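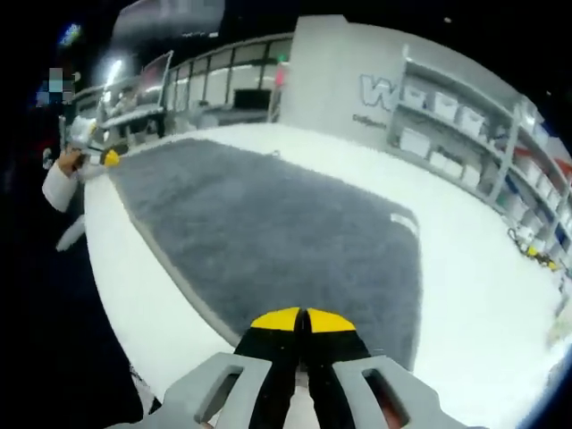 Gripper work over the gray rug at Helach, 6th October.

I love what the grippers have done to our days at Helach! Smaranda Mocanu spent 9 years folding and sorting by hand, and now she teaches the motions that a machine will copy - her wrists, her timing, her little habits. Suddenly everyone wants to know how she does it. I won't pretend the worries are silly, and pay should rise with the new skill (ours hasn't yet). But people here talk about their craft at lunch now, and I want more of that by November.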